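Dois braços na bancada: notas da aula 4
Oficina partilhada Bolgate, projeto Uzor
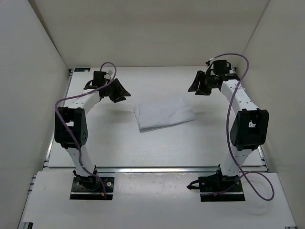

Planville, 29 de maio de 2020

Olá a todos! Deixo as notas para quem montar o par em casa (ou vier cá à oficina usar o nosso).

Começamos pelas bases. As duas ficam aparafusadas à plataforma branca da frente, niveladas uma com a outra, e os braços trabalham para o fundo, com as pontas viradas para dentro. Eu em dezembro tinha montado tudo com 20 mm de diferença entre as bases e passei uma tarde inteira a culpar o software... Meçam antes de apertar!

Os cabos. O roxo sobe pelo braço e faz um arco por cima do punho, e esse arco tem de ter folga. No braço direito deixei ainda uma volta larga junto à base, que é feia mas dá jeito quando o cotovelo estica. Rodem cada junta à mão, com a alimentação desligada, e vejam se o cabo prende em algum lado.

O exercício do pano. Pano branco dobrado, mais ou menos ao centro, pinças afastadas dele: é daqui que se parte sempre. Branco sobre branco é chato, eu sei, a borda de cima quase desaparece no tampo. Usem primeiro as sombras e a dobra da esquerda para se orientarem, e só depois mexam nos limiares do programa Stillen.

Aproximem um braço de cada vez. Se a pinça bater no tampo, subam a altura de aproximação 7 mm e repitam.

Para a próxima aula: guardem a posição de repouso dos dois braços e tragam o ficheiro. Quem ainda não calibrou as pinças faz isso primeiro, pela folha da aula 3.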